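About Primotari

Primotari is a small research group working on robot manipulation in simulation. We study how an arm can learn to place one object into or onto another when the two objects vary in shape and starting position. Our offices are above the Tzavaras print works, and we share a kitchen and a server room with them.

The group was started by Pascal Rothe and Ilse Görtz, who had worked together on grasp planning and wanted to spend more time on what comes after the grasp. Picking up a cup is well studied. Setting it down inside another cup, with the rims close in size, is where most of our early policies failed. We now have 12 people, most of them engineers, and 4 doctoral students who split their time between us and their universities.

What we work on

Our main method is called Mudix. It trains a policy on rendered camera views and joint positions, then trains a second, much smaller network to predict how far off the placement will be. When the predicted error is too large, the arm backs up a short distance and tries the approach again. The second network is cheap to train — it fits on one desktop graphics card — and it can be added to a policy that already exists.

In our cup stacking study we ran 1,102 trials in simulation. The base policy failed in 138 of them. We went through each failure by hand and sorted them by cause. Most were small errors in tilt just before release, and a smaller share came from shadows or glare on the table that shifted the estimated position of the lower cup. The full list of failures is available on request, along with the seeds needed to reproduce them.

Rooms, lighting and tableware all come from Cloltent, our scene library. Wall textures, floors and table coverings are changed between runs. We keep Cloltent separate from the training code so that other groups can use it alone.

Two renders from the stacking task:

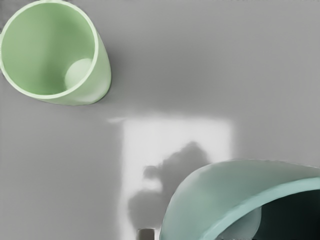
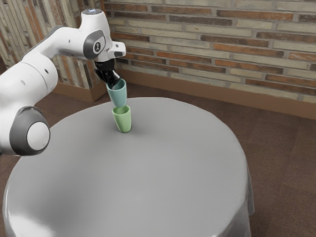 Work with us

We take on two or three joint projects a year, usually with groups that have a manipulation problem and a method they want to compare. We also host thesis students. Applications open in July and should include a short description of something you built, in any language you like to program in.

Questions about Mudix go to Pascal. Ilse handles Cloltent, student places and everything to do with licensing.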